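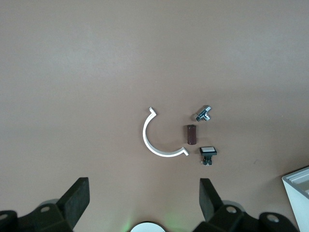

Purpose and scope

This card accompanies the Navness small-parts recordings and is intended for sites planning a comparable two-arm cell. Parts include push-button switches, a metal fitting and a curved white bracket. Purchasing questions go to Iolo Rees.

Budget notes

Allow 28 percent of the equipment budget for grippers, spare fingers and cabling. Watkins quotes 18 weeks for delivery of a second arm, so orders for the next fiscal year must be placed by November.
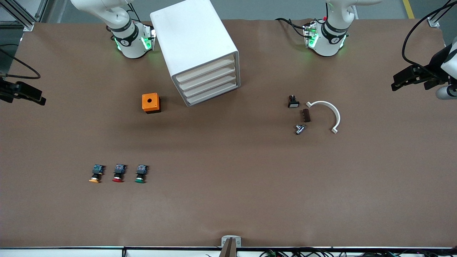
Drawer cabinets and sample parts are charged to consumables, with a limit of $900 per cell. Table clamps are ordered through Postora under the same line. Requests above the limit require written approval from Lourenço Macedo before a purchase order is issued.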